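Galerie > Wohnen und Essen > Ausstellungen > Tultatdale: Der runde Glastisch

Tultatdale: Der runde Glastisch

26. September 2021, von Suryani Harahap

Drucken | Per E-Mail senden

In der Wohnausstellung von Tultatdale habe ich die meiste Zeit an einem einzigen Tisch verbracht. Er ist rund und aus Glas und steht im hinteren Teil der Halle, wo auch die Essplätze sind. Ich schreibe seit April für die Seite Dremmont über Tische, und fast alle waren bis jetzt aus Holz. Über Glas weiß ich noch nicht so viel, deshalb bin ich mit vielen Fragen gekommen.

Die Halle fasst bis zu 1000 Personen. Am Vormittag war es noch ruhig, und man konnte sich in Ruhe bücken und von unten schauen. Das empfehle ich bei einem Glastisch sehr. Bei Holz ist die Unterseite versteckt, und viele Hersteller geben sich dort keine Mühe. Bei Glas sieht man alles: das Gestell, den Boden und jedes Kabel, das man gern verstecken möchte. Durch diese Platte läuft der Blick auf ein dickes, schwarzes Metallgestell, und unter dem Tisch liegt ein grauer Teppich mit rundem Umriss. Mir gefällt die Kombination. Der Teppich nimmt die Form der Platte wieder auf, und der helle Boden darum wirkt freundlich.

Auf dem Glas steht eine weiße chinesische Schrift, in einem Bogen geschrieben. Von meiner Seite war sie spiegelverkehrt, darum habe ich zuerst gar nicht versucht, sie zu entziffern. Ankit Rawat, mit dem ich gefahren bin, hat zwei Jahre Chinesisch gelernt. Er las die Zeichen langsam von rechts nach links und übersetzte: ein Tisch, der selbst sauber macht. Darüber haben wir dann beim Mittagessen noch lange gesprochen. Wer zu Hause einen Glastisch hat, kennt ja das Problem mit den Fingerabdrücken. Ich putze meinen kleinen Beistelltisch jeden Abend und am Morgen sieht er wieder aus, als hätten vier Kinder daran gegessen.

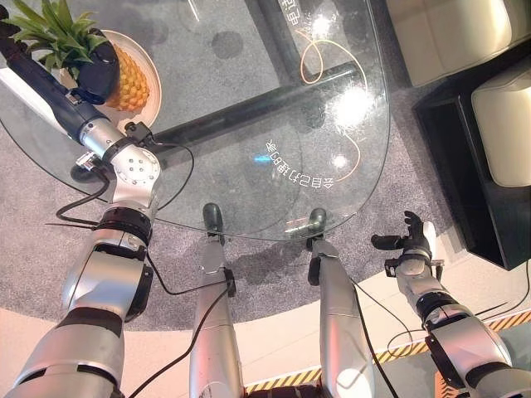
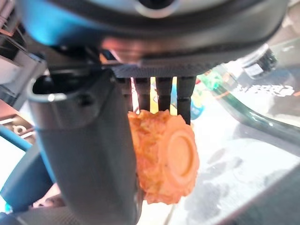
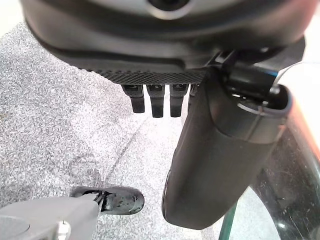
Von oben nach unten: die Ananas auf dem weißen Teller, die orange Rolle mit der krümeligen Oberfläche, der gesprenkelte Teppich.

Die Ananas war für mich der Mittelpunkt. Eine ganze Frucht mit grüner Krone auf einem einfachen weißen Teller - mehr braucht eine Glasplatte vielleicht nicht. Gelb und Grün bekommen auf dem durchsichtigen Grund viel Kraft. Auf einem Holztisch wäre die gleiche Ananas viel stiller. Elmarie Mahlangu, die in unserer Redaktion die Seiten über gedeckte Tische macht, ist anderer Meinung. Sie findet, dass eine Ananas zu hoch ist und man den Gast gegenüber nicht mehr sieht. Sie würde drei Zitronen nehmen. Bei einem langen Tisch gebe ich ihr recht, aber bei einem runden kann man sich ja immer ein wenig zur Seite setzen.

Zu der orangen Rolle habe ich schon eine Frage per Post bekommen, weil ich das zweite Bild vorher an einige Leserinnen geschickt habe. Nandi Xaba schrieb mir, sie hält es für eine Krokette. Ich selbst dachte zuerst an ein paniertes Fischstäbchen, nur kürzer und dicker. Am rechten Ende sitzt eine glatte, runde Scheibe mit einem Ring, und das spricht für mich eher für ein Spielzeug aus einer Kinderküche. Sicher bin ich nicht. Für einen Tisch, bei dem es um das Saubermachen geht, ist so ein krümelig aussehendes Stück jedenfalls ein passender Gegenstand.

Noch ein paar Worte zum Teppich. Grau mit feinen Punkten in Weiß, Hellgrau und Dunkelgrau, das ist unter einem Esstisch eine kluge Wahl. Auf einem einfarbigen Teppich sieht man jeden Krümel sofort, auf so einem Muster erst, wenn man barfuß darauf steht. Wer es sehr ordentlich mag, wird das vielleicht als Nachteil empfinden. In meiner Wohnung liegt seit Jahren ein ähnlicher aus dem Geschäft Msimang, dort heißt die Farbe Kiesel und hat die Nummer 3110. Ich sauge ihn zweimal in der Woche und bin zufrieden. Rotwein hat er auch schon erlebt, man findet die Stelle nur noch, wenn ich sie zeige.

Ankit hat am Schluss noch nach der Pflege von Glasplatten gefragt, und Thandeka Masilela vom Stand nebenan hat uns ihre Methode erklärt. Zuerst trocken die Krümel wegnehmen, mit einem weichen Pinsel oder mit der Hand. Dann lauwarmes Wasser mit einem Tropfen Spülmittel, ein Tuch ohne Fusseln, und immer vom Rand zur Mitte wischen. Nachtrocknen mit einem zweiten Tuch. Wer mit dem nassen Tuch über die Krümel geht, hat nachher Kratzer, sagte sie, und die bleiben. Ich habe es am Abend an meinem Beistelltisch probiert. Die Streifen am Rand sind fast weg, in der Mitte muss ich noch üben.

Eine kleine Kritik habe ich auch. Das Licht in der Halle kommt direkt von oben und macht helle Flecken auf der Platte. Wenn man am Rand steht, blendet es ein wenig, und die Schrift ist dann schwer zu lesen. Mit einer Lampe von der Seite wäre der Tisch schöner zu sehen.

Die Ausstellung zieht danach weiter nach Valoncombe, in das alte Kaufhaus am Fluss. Ob der runde Tisch mitkommt, konnte man mir am Stand noch nicht sagen. Ich frage nächste Woche noch einmal nach und ergänze die Antwort auf dieser Seite.

Drucken | Per E-Mail senden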